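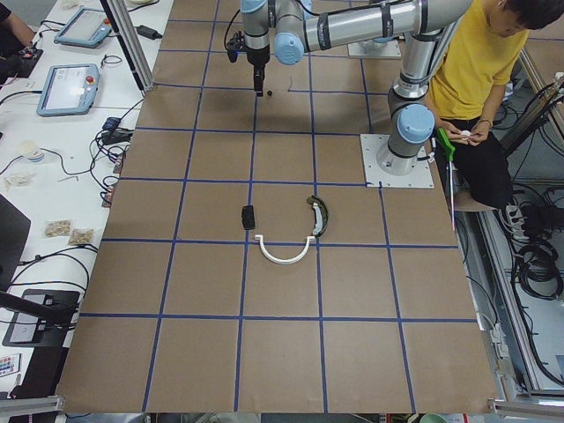

Small items on a cardboard-covered table marked off with blue tape.

Ziltidwood Swap Shelf: Frequently Asked Questions
Last updated Oct 28, 2025

What is the swap shelf?
It is a free exchange for small household goods, run out of the front room at 421 Chaiyaporn Street. You bring things you no longer need and take things you can use. No money changes hands.

Do I have to bring something to take something?
No. Many people only drop off, and many only pick up.

When can I drop things off?
Any time the front room is open. Hours are posted on the door and change in September, when we go back to the shorter evening schedule. Please don't leave bags outside after closing. Rain gets under the awning.

What do you accept?
Kitchen tools, desk supplies, phone cases, small toys, picture frames, hand tools, craft supplies, and odd parts that still have some use in them. Everything should be clean and small enough to carry in one hand.

What don't you accept?
Mattresses, car seats, bike helmets, medicine, open cosmetics, paint, loose batteries, and anything with a recall on it. We also can't take glass that is chipped or cracked.

I have electronics. Can I bring those?
Small ones, yes, if they work and you include the charger. Erase any personal data first. We don't test or wipe devices for you.

Is there a limit on how much I can take?
Six items per visit. Books don't count toward the limit.

Can you hold something for me?
Yes, for three days. Ask for a hold slip at the desk and write your phone number on it. Holds can't be renewed.

What happens to things that don't get picked up?
They stay out for one month. After that, usable items go to the Fumska thrift store and the rest is sorted for recycling. Last year almost 2000 items found a new home through the shelf.

I dropped something off by mistake. Can I get it back?
Call or stop by as soon as you can. If it is still here, it's yours. We don't keep records of who took what, so we can't trace items that have left.

Can I get a receipt for my taxes?
No. The shelf is not a registered charity. If you need a receipt, donate directly to Fumska.

Is there parking?
Street parking only. The lot next door belongs to Wurkine and they do tow. The side entrance has a ramp and a bell.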